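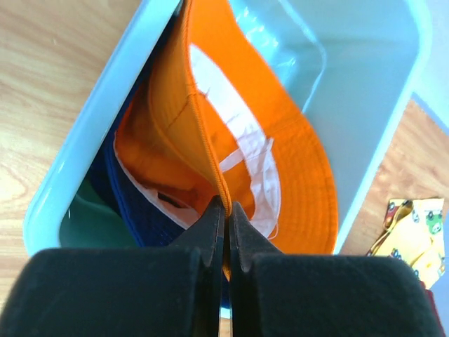
Quick guide to washing sun hats and caps by hand. Got asked for this three times since May so I'm typing it up once and people can just get the link.

Works for cotton, canvas, most polyester and nylon. Not for straw, wool felt, leather, or anything with a cardboard brim. If it's an old cap, flick the brim with a fingernail. Hollow papery sound = cardboard, spot clean only, stop reading at the spot clean part.

## Stuff you need

- a basin or clean sink
- mild liquid detergent, the kind for delicates
- old toothbrush, soft
- white vinegar (only for sweat marks)
- two towels, one of them old
- a bowl or a jar the size of a head

No bleach. No fabric softener either, it leaves the fabric kind of greasy and the next sunscreen stain goes right in.

## 1. Check for bleeding dye

Do this every time with two-color hats. Wet a corner of a white rag, press it on the darker color somewhere inside, hold for a bit. Color on the rag? Then cold water only, no soaking, and skip to the fast wash further down.

Nele Seidel lost a white and red one this way, came out pink all over and stayed pink. She still wears it to the garden.

## 2. Brush it dry

Before any water. Sand, dog hair, pollen, whatever is in the seams. Turn the sweatband out and go along the stitching with the toothbrush. If you wet it first you just make mud.

## 3. Pretreat

Sweatband first, that's where most of the dirt is. A drop of detergent straight on, rub it in with a finger, leave 5 minutes.

- **Sweat rings:** vinegar and water, half and half, dab it on, then rinse it out before the detergent goes on
- **Sunscreen:** detergent undiluted, work it in from both sides. May need a second go.
- **Makeup:** same as sunscreen
- **Grass:** detergent plus patience
- **Ink:** I've never gotten ink out of a hat. Tell me if you do.

## 4. Soak

Cool water, a teaspoon of detergent, swish before the hat goes in. Push it under until the air is out. 30 minutes is plenty for normal dirt. Really gross ones, change the water halfway, you'll see why.

Don't leave it overnight. I did that with a canvas one and it smelled like a pond for a week, had to wash it agian twice.

## 5. Wash

Squeeze the water through the fabric with flat hands. Don't wring, don't twist. The brim has stiffener in it on a lot of hats and once that's creased the line stays.

Toothbrush on the sweatband and along the edge of the brim. Small strokes, same direction as the stitching. Go easy on embroidery.

### Fast wash, for hats that bleed

Cold running water, detergent on the brush, do only the dirty spots, rinse right away. 2 minutes, in and out. Then straight into the towel.

## 6. Rinse

More than you think. Fill, swish, dump, until the water has no bubbles left. Soap left in a sweatband itches like crazy the first hot day.

## 7. Get the water out

Lay it on the old towel, roll loosely, press down. Unroll, dry towel, press again. No spin cycle. No dryer, ever - shrinks the crown and then it's a kid's hat.

## 8. Shape and dry

Put it over the bowl or jar. Smooth the crown with your hands, then go round the brim with thumb and finger and pull it gently flat. Floppy brims hang down over the edge of a jar and that's fine, but a stiff brim needs to lie level, so stick a rolled towel under it.

Shade, moving air. Direct sun fades the top and not the underside. Mine take most of a day, thick canvas goes into the next one. Feel inside the sweatband before you put it away, it's always the last bit to dry.

## Spot cleaning (cardboard brims, old ones)

Damp cloth, tiny bit of detergent, dab. Clean damp cloth to take the soap off. Keep water away from the brim completly. Blot, air dry. It won't look new but it'll smell ok.

## Questions I keep getting

**Washing machine?** Some labels say yes. Mesh bag, cold, gentle, nothing heavy in with it. I still wouldn't for anything with a brim you like.

**Ironing the brim?** Low heat, thin cloth on top, slightly damp. Cotton only. Keep it moving.

**How often?** Every 6 wears in summer or when you can smell it. Winter, whenever.

**Storage?** Stack them crown in crown, brims flat, nothing on top. Not folded in half in a drawer. If one does get a fold line - steam from a kettle, flatten with your hands (careful), let it cool flat under a light book.

Will add a bit on waxed hats when I've tried the wax I bought. So far it's still in the tin.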